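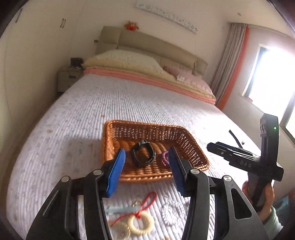

Quilted spread, pink and yellow bedding at the head end.

Thread on laundering quilted cotton bedspreads in hard water. Numbers from my own log, kept since March. Domestic machine, Wunton municipal supply.

1/ Supply hardness. The Wunton water report gives 363 mg/L as calcium carbonate. That is very hard by any scale you care to use. Most detergent dosing charts stop well short of it.

2/ What hardness does to a quilt: calcium binds with soap and leaves a film. On a flat sheet most of it rinses away. In a quilt it collects along the stitch lines, where the layers are held tight and water moves slowly. The result is a stiff channel and a gray cast next to the seam.

3/ Powder vs. liquid. Powders generally carry builders (zeolite, carbonate, citrate). Many liquids carry much less. At this hardness I use powder, fully dissolved in a jug first. Undissolved powder lodges in the quilting and will not shift in one rinse.

4/ Load. One bedspread per cycle, nothing else in the drum. Fill by volume: a dry quilt should leave a hand's width at the top. Packed tighter than that, the center of the bundle barely gets wet in the first ten minutes.

5/ Spin. I cap it at 800 rpm. My machine goes higher, but above that the batting creases along the fold and the crease survives drying.

6/ Rinse test. Take the last rinse water in a clear jar and shake it. Foam that stays for more than 5 seconds means another rinse. Crude, repeatable, costs nothing. 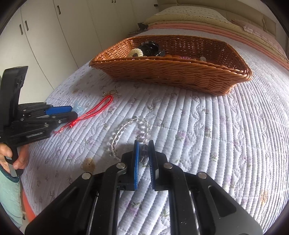 Vertical channels, wavy quilting, small flower sprigs.

7/ Printed quilts: cool wash, no oxygen bleach for the first few cycles. Check a corner with a damp white cloth before anything else. Purples and pinks are where I look first.

8/ Drying. Flat over two parallel lines, turned once. A single line puts the whole wet weight on one row of stitching. Tumble drying on low works if you stop every half hour and refold.

9/ Weight check. My test quilt is 1,028 g dry. After four washes in unbuilt liquid it had gained 19 g at the same room humidity. Two washes in powder with citric acid in the final rinse took off 14 g of that. One quilt, one scale, so treat accordingly.

10/ Correction, 23rd May: post 9 said "citric acid in the final rinse" without a dose. It was 15 g, dissolved beforehand. Do not combine with chlorine bleach under any circumstances.

11/ Several replies asking about the Serkar inline softener. I have not tested one. Next set of washes is on the Nisness side of town, where the supply is softer. Same quilt, same powder, same jar.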